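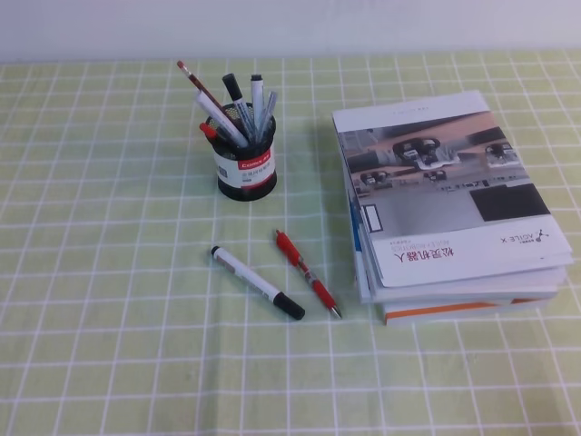 Can a TV network keep airing reruns after it cancels a show over something the star posted?

My sister and I have watched Busia since the first season. The network dropped it in July after the lead's posts, and the next morning the reruns were gone from the afternoon slot too. It's still on Fondance, where I pay by the month. Is that going to disappear as well? And do the writers and crew get paid for the episodes that were already planned?

Posted by mossy_porch
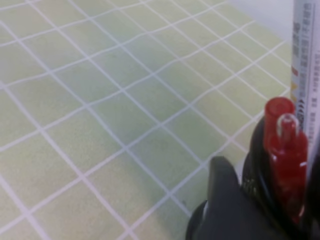 Bartosz Sikora
Canceling a show and pulling the reruns are two separate decisions. The network that ordered new episodes often doesn't own the old ones. A studio does, and it sells the rerun rights to channels and streaming services under their own contracts. Fondance can keep the show until its license runs out, unless it decides to drop it sooner. I'd look at the title page in the app – some services post a notice when a show is about to leave.

On pay, it depends on the contract. Some of the cast may have a deal that pays them for a set number of episodes whether they get made or not. Crew hired by the week usually don't. I worked on a sitcom that ended after 23 episodes, and most of us were just told not to come back.

kofler2000
They should all be pulled. Why give the person another cent. I canceled Fondance over it and I don't miss it.

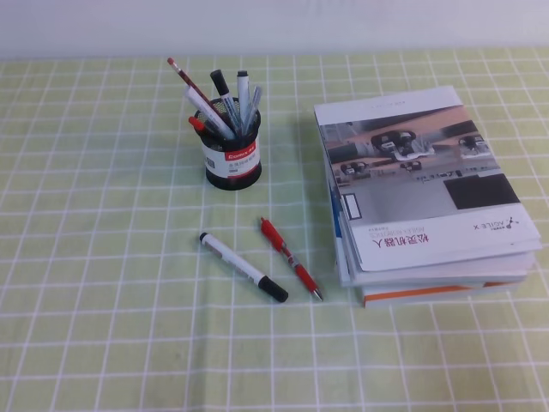
Chiamaka Ezeani
Bartosz covered most of it. I'd add that when reruns stop, the other actors and the writers lose their residuals too, and those checks can matter a lot to people with small parts. If you want to keep the show, buy the discs. My set has 173 episodes and three of the seasons have commentary.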